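The Road to Prurelow

King-fai Liao laid out the whole of Zikthorpe in one morning, and I still think it was the best thing anyone ever did with a roll of blue tape.

He'd begun with the brown paper. It had come folded round a chair, and he spread it over the big white table and leaned on the creases with both forearms until they very nearly gave up. They never quite did. "Those can be the hills," he said, and that was that, we had hills!

Then the tape. He tore it with his teeth, which made the ends ragged, and he stuck it down by eye, which made the streets wander. I offered him a ruler twice. He said he'd walked every one of those streets with heavy shopping and not a single one of them was straight. Station Road ran the long way. Sirkex Lane crossed it, stopped for no reason, and started again a thumb's width over, exactly as it does when you try to find the dentist.

"And who lives there?" I asked.

"Eggs," said King-fai, as if I'd asked who lives in the sea.

They were Kiani's eggs. Kiani was his sister's hen, a tremendous bird, bad-tempered and glossy, and her eggs were the brown of strong tea with plenty of milk in it. In the story we made up (I say we, but I was mostly in charge of names) the eggs had been living by the pond, which was a white dish on the left side of town. It was a lovely pond. It was round, it had a view, and you could roll about in it all day. But winter was coming and an egg can't spend the winter rolling about. An egg wants a place to sit upright.

So they had heard, as everyone hears sooner or later, of the Hotel Prurelow. It had four rooms, each one round, each one precisely the shape of a person's bottom if that person is an egg. King-fai had bought it for next to nothing from a box of kitchen bits, a little white egg holder, and he put it down at the top of the town with such ceremony that I clapped.
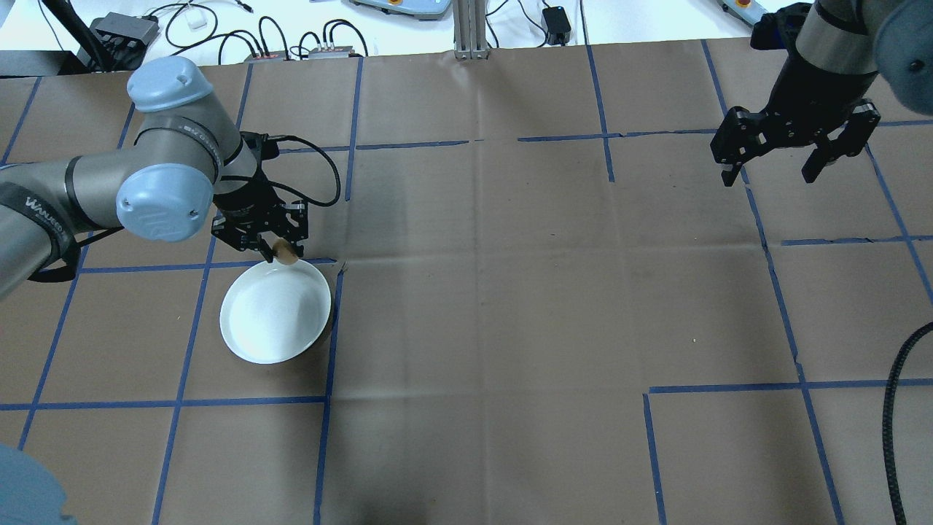
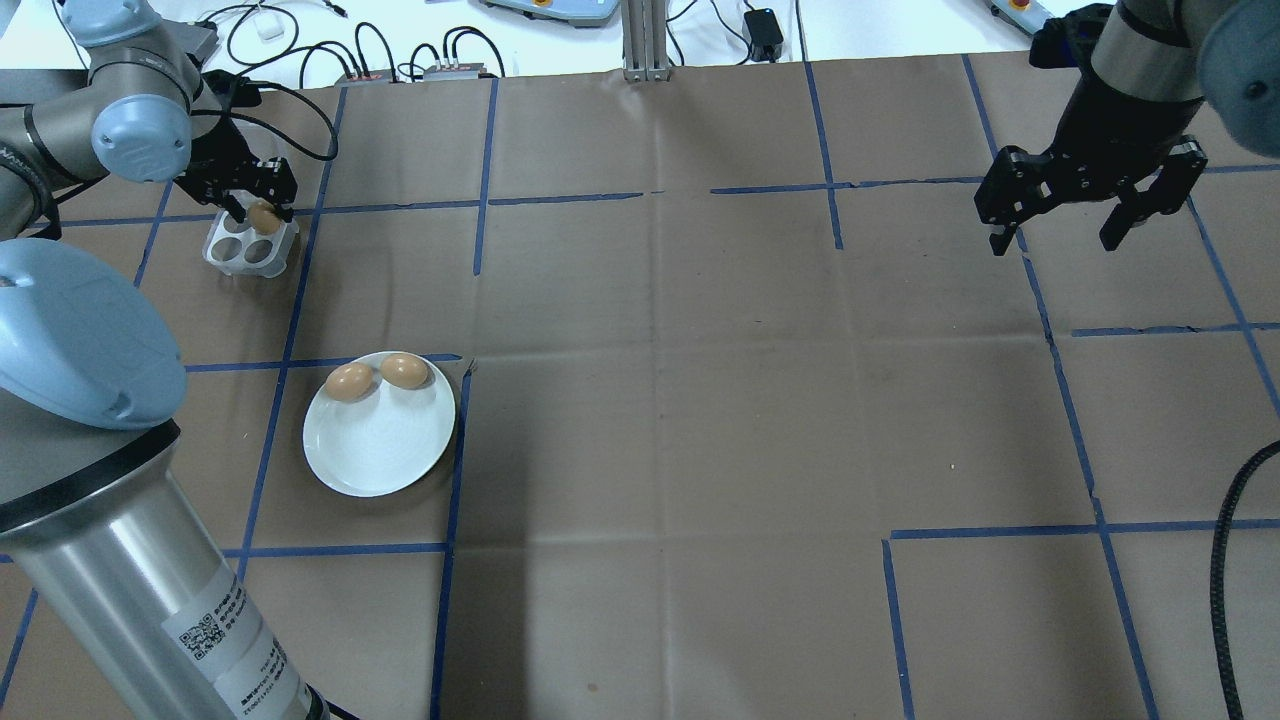
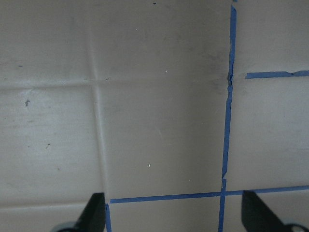
"The first egg goes because she's brave," King-fai said. "The second goes because she can't bear the first one having all the fun."

"And the others?"

"The others want to see the weather."

I loved that. I loved that they had opinions! We gave the brave one the name of Mrs Tansley and she wrote home at once to say that the rooms were snug, the walls let in the light, and there was nothing whatever to do after supper. The second egg wrote that Mrs Tansley snored. We did all the letters aloud, in voices, and King-fai's egg voice was so posh and so wobbly that I had to go and stand by the sink until I could breathe.

Not everything went smoothly in Zikthorpe. There was the matter of the gap in Station Road, where the tape had torn and he'd patched it. The council (King-fai again, different voice, lower) declared it a historic gap and forbade anybody to mend it. Travellers were asked to step over it with respect. There was a petition against the hills. There was a rumour that somebody in the hotel was hard-boiled, and for a whole cup of tea we talked of nothing else.

"You could tell by spinning her," I said.

"You could not," said King-fai, truly shocked. "She's a guest."

His niece came in at that point, dropped her school bag, and looked at the table for a long time. She was eleven and had lately gone off most things. She walked round to the hill side. She put a finger on Sirkex Lane and followed it to where it stopped.

"Where's the chip shop?" she said.

King-fai looked at me. I looked at King-fai. All those streets, all that tape, a hotel, a council with two voices, and we had clean forgotten the chip shop.

"We were waiting for you," he said. "It's a very important building. We didn't like to get it wrong."

She knew that was rubbish, and she let him have it. She went off into the pantry and we heard tins being moved, and a long silence, and then more tins. She came back with a matchbox and a dried bay leaf and a pencil behind her ear, like a surveyor, and wanted to know what time the eggs had their tea.

"Early," I said. "They're early to bed."

"Then it opens at four," she said, and wrote a 4 on the matchbox, and then underneath it, pressing hard, the word CLOSED, and then crossed that out. She tried the shop by the station and didn't care for it. She tried it at the foot of the hills and didn't care for that either.

"They've got to be able to smell it from the hotel," she said, "but not so much that it gets in the curtains."

"Does the Prurelow have curtains?" asked King-fai.

"It will do," she said, and held out her hand for the tape.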